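Progress report to the Storska Fund
Project: Dundier Evening Repair and Maintenance Course, second period
Submitted by Morfudd Mostyn, course lead
31/08/2025

Sorry this is going in on the last day. Short version first, then the detail under the headings you asked for.

Short version: course is running, first group finished in July, second group is about half way. Money is on track except for room hire, see below. One piece of the plan has slipped (the employer visits) and one has been dropped with your agreement (the weekend session). Nothing else needs a decision from you before November apart from the tool money, which is at the end.

Enrollment and attendance

First group finished with most of the people it started with. The ones who left, left early, nearly all inside the first 2 weeks, and the reason given on the phone was shift changes. We had guessed it would be child care. It mostly wasn't. We've moved the start time back half an hour for the second group and early attendance looks better, though August is a bad month to judge anything by.

Evening bus is still a problem. Last one leaves the stop on our side before we finish. People have been sharing rides, which works until the driver is sick. I wrote to the transit office in the spring and again in July, got a form letter back. Will try again once the fall timetable is out. If that goes nowhere I'd like to talk about a small travel line in next year's budget, not asking for it now.

Waiting list is healthy. We're not advertizing and don't plan to until we know whether we have the bigger room.

Teaching

Order of topics has changed from what's in the application. We originally had safety and lockout first, then hand tools, then mechanical drives, then basic electrical. In practice four solid evenings of safety lost people. Now it's mixed in: a short safety piece at the start of every evening tied to that night's work, with the full lockout session kept as its own evening in week two. Content is the same and the sign-off sheet is the same, so this shouldn't affect anything you report upward. Revised outline is attached as Annex B.

Reading drawings is still the weakest area. People who are very good with their hands freeze up in front of a wiring diagram. Spahić (the training firm that wrote our worksheets) sent over a simpler set in June, bigger print, one circuit per page, and those have gone down much better. They want feedback by the end of the year. I have notes from both instructors, need to type them up.

Math refresher: optional in the first group, hardly anyone came. Now folded into the evenings when it's needed, so ratios get covered on the night we do gears and not before. Much less grumbling.

Language support is working. The glossary the learners put together themselves is better than the one we paid for and we're going to print it. Cost is tiny, will come out of stationery.

Assessment – everybody in the first group got the written feedback sheet within the time we promised, apart from one batch that sat in my bag over a holiday weekend. My fault. Fixed.

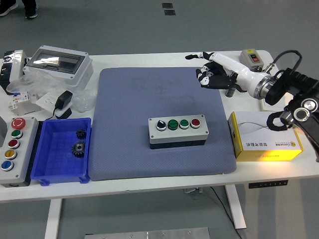 Worksheets for the third block are being rewritten before the next intake, and that's the main job for September. The old ones jump from naming parts straight to fault finding with nothing in between. New middle section is about saying out loud what a control is for before touching it, which sounds childish but the instructors are sure it's where mistakes start. A panel with two green buttons side by side and a red one at the end is a good one to start on, as color alone won't tell you which green does what, and you have to go to the drawing. After that we go on to labeling practice, then writing a handover note for the next shift. The handover notes were the surprise of the first group. Supervisors told us at the July meeting that a clear note is worth more to them than another hour on tools, so we're giving it a full evening. Draft goes to Spahić for layout, then back to us, then printed.

Instructors and staffing

Both instructors staying on, which is a relief. Their hours are as in the agreement. One asked for paid prep time and I think she's right, the prep for this course is heavy and she's been doing it at her kitchen table. I've moved a little from the guest speaker line to cover it through November. Tell me if you'd rather I hadn't.

The admin post is still vacant. We advertized twice. Few replies, nobody who could do the evenings. I'm covering it, hence the lateness of this report and of the spring one. Third try goes out in September with the hours split differently.

Employers

This is the piece that slipped. We promised visits for the first group and managed one, to the Volley plant. It went well, they gave us a whole afternoon and let people ask anything, including about pay. The other visit was canceled by the employer three days before, and the replacement date fell after the group had finished. For the second group both visits are being booked now, well ahead, and I've asked for the dates in writing.

Jobs: too early to give you a proper outcome. We're doing follow-up calls at three months, so those fall in the next period. I do know of people from the first group who have interviews lined up or have moved up where they already work, but I don't want to put that in as a result until the calls are done. You'll have it in the next report, in the format on your template.

One thing employers keep raising is that our certificate doesn't mean much to them on its own. They want to see what's in it. We've put together a one-page list of what a learner has shown they can do, signed by the instructor, to staple to the back. Low tech. People seem to like it.

Premises

Room hire is the one line that's over. Rate went up in June with no notice and we've spent 400 more than planned at this point. I've argued it and they've agreed to hold the new rate until the end of the year, but they won't go back to the old one. The overspend is covered by the underspend on the vacant admin post, so the total is fine, just the lines look odd. Table in Annex A.

Heating: the building says it'll be on in the evenings this winter. It said that last winter too. We've kept the two heaters.

Storage is better. We now have the use of a lockable closet on the same floor, so the instructors aren't carrying boxes up from the basement any more. Saves maybe twenty minutes of every evening, which goes straight into teaching.

The bigger room comes up in November. Same building, ground floor, proper door width. It would let us take 4 more learners per group and would finally make the course reachable for anyone who can't do the stairs. We've had to turn down one applicant over the stairs and I don't want to do that again. Rent is higher but not by a lot, quote is attached (Annex C). I'll send a proper costing when I have the electricity figure, which the landlord is being slow about.

Budget

Full table in Annex A. Notes on the lines you usually ask about:

Instructor pay – on plan.
Prep time – new, moved from guest speakers, see above.
Admin post – underspent, vacant.
Room hire – overspent by 400, see above.
Printing – slightly under, will catch up in September with the new worksheets.
Guest speakers – one booked, others came for free.
Consumables – on plan. Gloves go faster than we thought.

Receipts are scanned and in the shared folder. Two are missing their dates becuase the till paper had faded, I've written them in by hand and initialed them.

Risks, as per your form

Staffing is the big one. If either instructor went we'd struggle to replace them mid-course. We have one possible stand-in, a retired fitter who has sat in on a few evenings and could do the mechanical side, less so the electrical.

Drop-out over winter. Dark evenings, the bus, the heating. Plan is to phone anyone who misses two sessions in a row. We did that in the first group and it did bring people back.

Room. If we don't get the ground floor room we carry on upstairs at the current size.

What we need from you

A yes or no on 2000 for replacement hand tools. It was in the application for next year but the sets are wearing out sooner, mostly the screwdrivers and the crimpers, and we'd like to bring it forward. Quotes from two suppliers attached, the cheaper one has a longer wait. An answer by the end of the month would let us order before the next intake.

Also please confirm the date of the November review meeting, and whether you want learners there. Several have said they'd come. They'd need an evening slot.

Next report will have the follow-up calls, the finished third block and the visits. I'll get it in earlier then this one.

Morfudd Mostyn
Course lead, Dundier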